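Aurora alerts and the number in the push notification

My phone told me at 9:40 p.m. that there was a "HIGH" chance of aurora over my house. It used capital letters. I put on two sweaters, drove out past the grain elevator to the pull-off where the road goes dark, and looked north for an hour and a half. I saw a satellite, the glow of Skyrme, and a truck whose driver slowed down to see whether I was all right.

I've been doing this for two winters now, and I'm getting tired of the apps. I have nothing against the sky. My complaint is with the little percentage, and with how sure it sounds.

Start with Kp, which most of the apps lean on. Kp is a three-hour number for the whole planet, put together from a handful of magnetic observatories. It is a fine thing for what it was made for. It does not know what is happening over my county at 10:15, and by the time a real value is out, the three hours it covers are over. What you get on your phone before that is an estimate or a forecast. The app I pay for, Nornetti, shows all of these in the same green bar. You have to open a menu to learn which bars have happened and which ones are guesses.

I wrote to them about this in October. I got a polite reply saying that the display had been "simplified in response to user feedback." Fine, but I'm a user and that was my feedback.

Then there's the solar wind. If you want to know whether to put your boots on, the direction of the magnetic field in the wind matters more than almost anything else. If Bz points south and stays there, you have a chance. If it points north, you can have a speed of 700 kilometers per second and stand in a field looking at nothing, as I have done. Speed makes a nice big number, though, so speed is what gets the headline. On the night I'm complaining about, Bz had been north since before supper. It was all there in the public data, and I would have stayed home if I'd looked at that first. I blame myself for some of this.

Gwenllian Griffiths, who has watched from up near Jusholm a lot longer than I've been watching from anywhere, thinks I'm being unfair. Her view is that an alert is a nudge to go check the plots, and that anyone who drives 28 miles on a nudge deserves what they get. She has a point. But the thing doesn't say "go check the plots." It says HIGH.

Beca Beddoe goes further than I do and has deleted all of hers. She uses a webcam well to the north and a magnetometer page with a trace on it, and when the trace drops off a cliff she goes outside. She missed one good display last winter by sleeping through it. I'm not sure that's worse than my record.

So I kept a log. Every time Nornetti or the free one, Seltska, sent me a top-level alert, I wrote down the time and whether I saw anything, with clouded-out nights left off. I have 20 entries. On four of them there was something I'd call aurora, and one of those was a gray smear that I only believed in after a long exposure. That isn't science. It's one person at one latitude with trees on the west side, and I may well have gone in too early on a few. Still, if a weather app said HIGH chance of rain and I got wet one time in five, I'd stop carrying the umbrella.
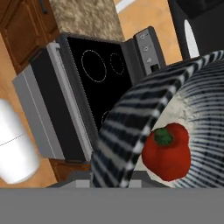
What bothers me most is the oval map, the one with the glowing ring laid over the pole. The ring is a model. It runs off the wind measured upstream and gives you a picture for a bit later, and the edges are a lot softer in life than they look on a screen. People see the green stop at a certain town and decide that the next town is out of luck. I know the feeling, because a firm outline is hard to argue with. The dotted rings on a black glass cooktop, one large and one smaller, tell you where a pot goes, and they mean it. The oval's edge can't promise that much, and aurora high up can be seen from well south of where it's overhead, so a person below the line might get a decent show low on the horizon while somebody directly under it has cloud.

I'd settle for small changes. Mark the guesses as guesses. Put Bz on the first screen, with the last hour of it as a line so I can see if it's holding. Drop the capitals. And when an alert was wrong, tell me the next morning, so I can judge how often that happens without keeping my own notebook in the glove box.

My subscription renews next month. I haven't decided. Beca says I'll pay it, and that I'll be out at the pull-off again the next time it buzzes, and I expect she's right about the second part.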